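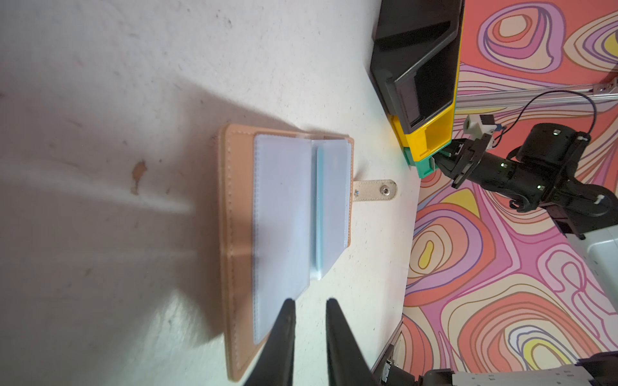
Figure 1. Card holder open at the station, with the sorting bins behind it.

8 min read

Our project asks a small question about a small job: what happens to the people at a membership desk when two robot arms take over the card sorting? We spent part of May 2020 at Fokmont, which handles VIP cards for hotels and clubs. The station is called Gimberg. It has two arms, a table, three bins and wallpaper that most of the staff have opinions about.

Before Gimberg, cards were moved between leather holders and bins by hand, 815 of them on a normal shift. The clerks called this "the shuffle" and described it to us with the affection people usually save for dental work. All of them also said they could do it while talking, and they missed the talking.

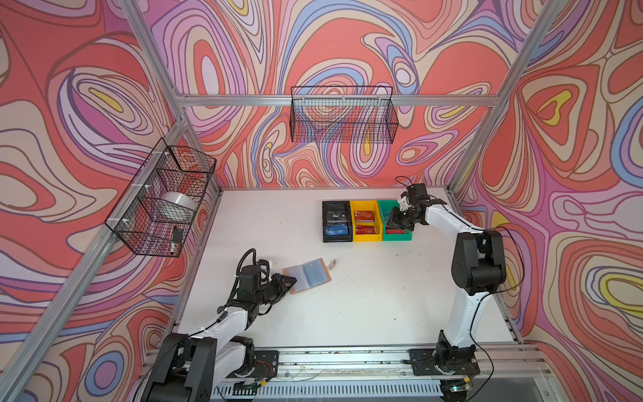
FINDINGS: THE WORKING DAY

The arms now handle 804 cards a shift. Management's slide rounds this up to "parity." The missing 11 are done by a clerk, who also refills the holders, straightens cards and listens for the sound of something going wrong. Her job title has changed to process supervisor. Her chair has not changed.

We logged 272 interventions during our visit. Most took seconds — a nudge, a reset, a short word to the machine that we left out of the log. The clerks told us the work is easier on the wrists and harder on the attention. One said she used to go home with sore thumbs and now goes home having watched a table all day.

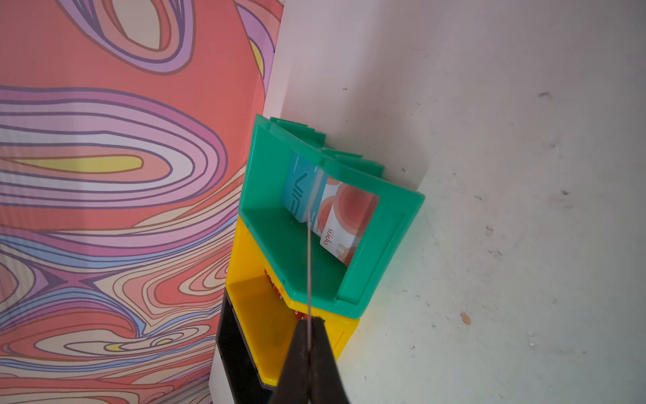

Figure 2. Green bin with two cards standing in it, yellow and black bins below.

Skill was the part we got wrong. We expected the clerks to say theirs had been lost, but the newer ones came to them constantly for advice on how cards behave. None of that is in the Nallier manual, which covers bolts very thoroughly.
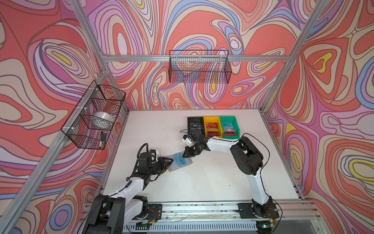
Our main recommendation is that Fokmont write the clerks' knowledge down and pay for the hours it takes. It should also let them decide how the station is laid out. The black, yellow and green bins stand in a row toward the back of the table, and the clerks would like a say in that order, as they are the ones who reach in when a card goes astray. Management has agreed to discuss it. A second visit is planned once the discussion has been scheduled.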